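Zimmerpalmen: mein kleines Lexikon, Eintrag »Drachenbaum und Verwandte«

Fangen wir mit dem an, was mich beim Nachschlagen jedes Mal wieder freut: Der Drachenbaum ist gar keine Palme! Er gehört zur Gattung Dracaena und damit zu den Spargelgewächsen, also in dieselbe Familie wie der Spargel auf dem Teller (und die Maiglöckchen im Garten meiner Tante). Im Handel steht er trotzdem bei den Palmen, und ich habe mir abgewöhnt, an der Kasse darüber zu diskutieren.
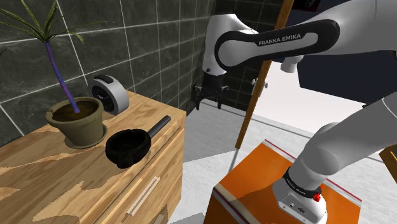
Der Name kommt aus dem Griechischen, drakaina heißt weiblicher Drache. Gemeint ist das rote Harz, das einige Arten absondern, wenn man die Rinde verletzt. Dieses »Drachenblut« wurde früher als Färbemittel, als Lack und als Arznei gehandelt, und ich besitze ein winziges Döschen davon, das ich auf einem Flohmarkt erstanden habe und seither hüte wie einen Schatz.

Herkunft

Die meisten Arten wachsen in Afrika, weitere in Asien. Der Kanarische Drachenbaum (Dracaena draco) ist wohl der berühmteste, vor allem wegen des mächtigen alten Exemplars in Icod de los Vinos auf Teneriffa. Jahresringe bildet er keine, deshalb streitet man sich so herrlich über sein Alter. Ich stand im April davor und habe vor lauter Staunen meinen Bus verpasst.

Im Wohnzimmer

Für drinnen nimmt man meist Dracaena marginata mit ihren schmalen Blättern oder Dracaena fragrans, die breitere Blätter hat und manchmal ein bisschen an Mais erinnert. Meine erste war eine Marginata, 58 Zentimeter hoch, geschenkt von Rosaura Valderrama, als ich in die Wohnung über der Bäckerei Clestow zog. Inzwischen misst sie 185 Zentimeter und heißt Patrício (fragt nicht, es war ein langer Abend).

Hell soll sie stehen, pralle Mittagssonne mag sie nicht. Gegossen wird, wenn die obere Erdschicht trocken ist, im Winter deutlich seltener. Staunässe ist der Klassiker unter den Todesursachen, ich habe auf diese Weise zwei Pflanzen verloren und schäme mich bis heute. Braune Blattspitzen deuten oft auf trockene Heizungsluft oder kalkreiches Wasser hin. Katzenhalter aufgepasst: Drachenbäume enthalten Saponine und sind für Katzen und Hunde giftig!

Vermehrung

Kopfsteckling abschneiden, etwa zwei Wochen im Wasserglas Geduld haben (bei mir, im warmen Bad, bei euch vielleicht länger) und nach den ersten Wurzeln schauen. Der kahle Stamm treibt unterhalb der Schnittstelle meistens wieder aus, gern gleich an mehreren Stellen. Vija Org, mit der ich seit Jahren Stecklinge tausche, schneidet grundsätzlich im Frühjahr, ich schneide, wenn mir danach ist.

Siehe auch: Yucca, Keulenlilie, Bogenhanf (den zählt man heute übrigens ebenfalls zu Dracaena, mein alter Eintrag dazu muss also noch umziehen).

Zuletzt ergänzt am 27. Mai: Abschnitt zur Vermehrung.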